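Luvodier Home Table Collection Service

Sold by Friesen. Handheld gripper demonstrations recorded in lived-in homes, delivered as checked episodes.
Category: Manipulation data / Household tasks / Fruit and tableware
Availability: Open for orders. The next recording block starts in June.

Overview

Luvodier is a paid recording service for teams training robot arms on household work. You choose the tasks and we record them with handheld two-finger grippers on real tables, with the homeowner's own dishes, cloths and appliances left where they are. The view you receive is the one from the gripper, looking out over the fingers.

The fruit set is the one most customers start with. An operator moves loose fruit between the tabletop and a plate, one piece at a time, using one gripper or a pair.
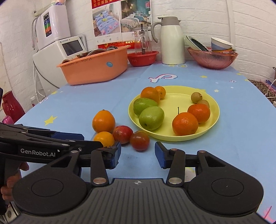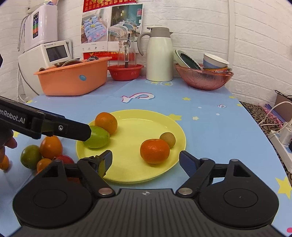
Fruit set, gripper views. Yellow plate on a printed tablecloth, with loose fruit to the left of it.

What is in the fruit set

The standard fruit set is 212 episodes. Each episode covers one short task from start to finish, such as clearing the plate, filling it, or moving only the pieces of one color. Fruit sizes are mixed on purpose. Small citrus tends to roll when a fingertip touches it off center, and a set made up of large oranges alone would not show much of that.

Background items stay in place through a session. Jugs, stacked bowls, baskets and wall-mounted appliances are all part of the view, and we do not mask or blur them unless you ask.

Each episode comes with:
Video from each gripper in use
Gripper opening over time
Gripper position and orientation over time
A one-line task label in plain English
A pass or fail mark from the reviewer

Failed grasps are kept and marked. If you want them left out, tick the box on the order form and we will replace them with clean takes at no charge.

One gripper or two

Single-gripper episodes suit a one-arm setup and are quicker for us to record. Paired episodes are recorded by one operator with a gripper in each hand, and the two streams share a clock. Paired work costs more per episode - mostly review time, as both streams have to be watched through.

You can mix the two in one order. The minimum for either kind is 25 episodes.

Ordering a custom set

Send us a task list and any objects you need included. Carmela Pagano handles scheduling and will reply with a quote and a short pilot plan. The pilot is 2 sessions in one home. You look over the results, ask for changes, and then approve the full run or stop there. If you stop, you pay for the pilot only.

Homes are booked through our offices in Utdale and Ernesano. We do not share addresses or the names of residents with customers. Posters, packaging and other printed items in view are listed in the delivery notes, so you can decide whether they matter for your use.

Review

Every episode is watched by a second person before it ships. Fiachra Conneely runs the review desk. Common reasons for sending a take back are a hand covering the fingertips, a fruit dropped outside the view, and a task label that does not match what was done.

Customer notes

"We bought the fruit set for a tabletop arm and later added 118 paired episodes. The cluttered backgrounds were the reason we ordered. Our own lab recordings all had the same gray bench behind them. Two labels were wrong in the first delivery and were corrected by Wednesday." - Florence Landry

"Good grasp variety on round objects. I would have liked more soft fruit. Gripper opening data was clean and needed almost no filtering." - Jaxon Penner

Limits

We do not record cutting, peeling, or anything with heat. We do not record force at the fingertips. Lighting is whatever the room has, and it will differ between homes. The sets are sold for training and testing, and we make no promise about how a policy trained on them will perform on your hardware.

Delivery

Files are sent by download link or on a drive. The link stays open for 25 days. Format notes and a small loader script are included.

For questions about file layout before you order, write to Océane Campbell through the contact form and put "Luvodier" in the subject line.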